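Progress report to the Sivis fund
Project: Household tasks taught by remote control
Prepared by: Delau workshop, Birnadstead
Date: Fri 2 November

1. Where we are now

In this period we moved from simple table tasks to the washing machine. The task is to open the door, take what is in the drum and put it in the laundry basket. An operator drives both arms by remote control, and the robot stores the joint positions together with the camera pictures. The plan agreed with you asks for 1000 accepted demonstrations of this task. At the date of this report we have 400.

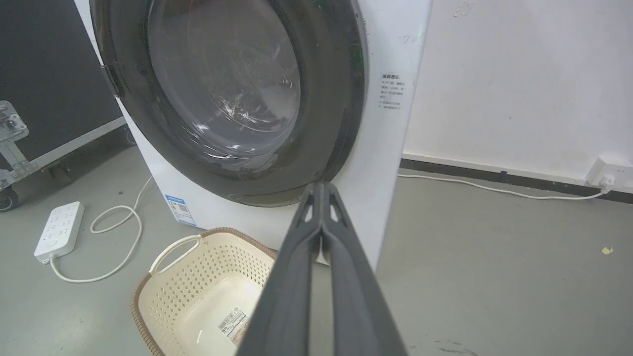
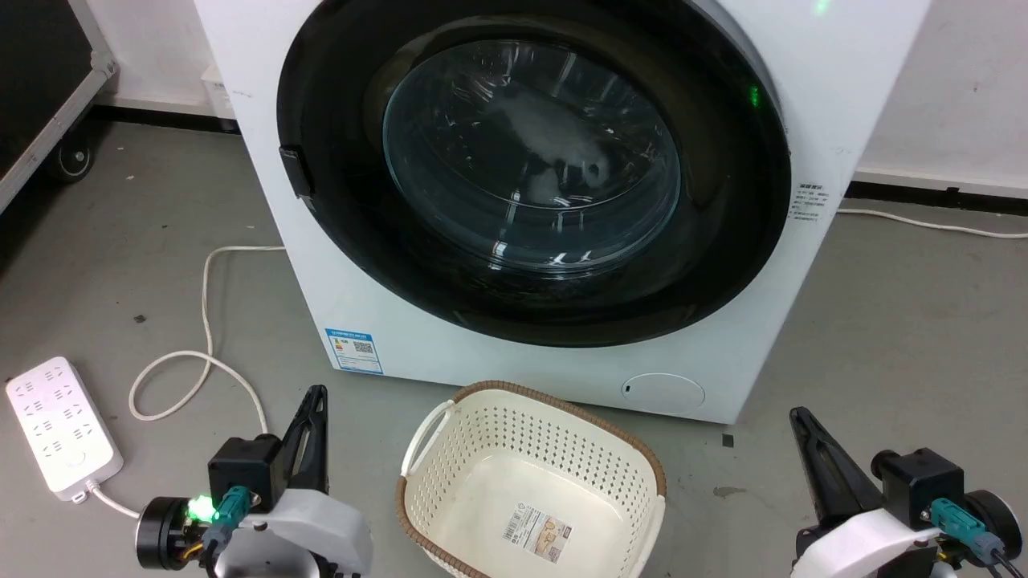
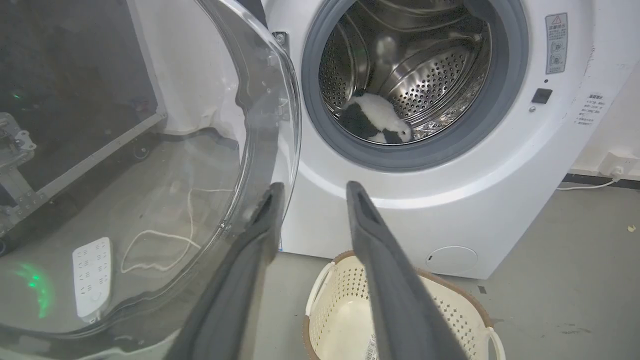

The door was the most difficult part, and it took more time than we had planned. When the operator pulls too fast, the finger slips from the handle and the demonstration must be rejected. When the operator pulls too slowly, the two arms begin to wait for each other, and the model later learns this waiting also. We wrote a short guide for operators with the preferred speed and the preferred order of movements. After the guide was introduced, fewer recordings were rejected, but we have not yet measured the difference in a proper way and prefer not to give a percentage.

2. Operators and training

Two operators now work on the project. Both learned on the older Sarantis control arms and needed some days to get used to the new ones, which are lighter and have less friction. We ask each new operator to practice without recording until the movements look calm. A tired operator makes small corrections all the time – these corrections are visible in the data, and so we keep the sessions short and change the operator often.

We also tried to show the opening of the door by hand, that is, to hold the robot's arm and move it directly. It felt more natural for the person, but the hands of the person were in view of the cameras, and these recordings cannot be used for training in the present form. We stopped this test and will not count it in the results.

3. Data quality

Every recording is watched once by a person who did not make it. The usual reasons for rejection are a lost grip, an object that falls outside the basket, and a camera stream with missing parts. The last problem came from a loose connector and was repaired. Soft objects are still harder than we expected. They change form in the fingers, and the operator cannot feel how strong the grip is, only see it.

4. Changes from the plan

We asked for a second type of washing machine in this period. The delivery is late, and we now expect it in January. The cost stays the same. Until then we change the position of the basket and the objects between recordings, so that the data is not too uniform.

5. Next period

We will continue recording and start the first training with the accepted demonstrations. We would also like to discuss with you if closing the door should be part of the same task or a separate one. Our preference is a separate task, as the operators find it easier to repeat well. Please let us know your opinion before the next call, because the recording guide must be changed in either case.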